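Screen keeps clogging halfway through a poster run

Yabsira Tekleab
Hello all! I'm printing a 50-poster edition for our neighborhood's October art walk, one color, water-based black, and by print 29 the fine lettering just stops coming through. I've washed the screen out twice and lost the whole evening both times. The design is a big portrait with a lot of small type under it (my sister wrote the text and won't let me cut a word). Am I using the wrong mesh?
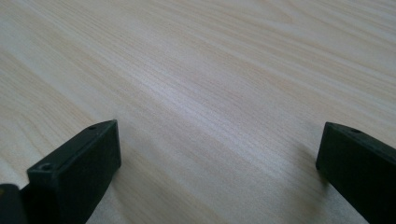
I should add that I work alone, so each sheet gets carried to the rack before I go back and pull the next one.

Leandro Barrientos
That walk to the rack is your trouble, I think. Flood the screen after every pull, before you lift it, so the ink sits over the open areas while you're gone. And stir in a little retarder — go easy, the jar will tell you how much. I learned this the slow way on a Rellari press years ago, and I still mutter "flood" to myself.
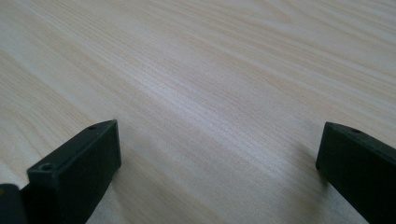 Stultley Print Room, Evening Screen Printing Group

Hortensia Orellana
Get a helper!! Mine is my nephew and he works for sandwiches.

Vicente Paredes
Leandro has it right. I'd also keep a spray bottle of water handy and mist the small type lightly, then pull one on newsprint before going back to your good paper.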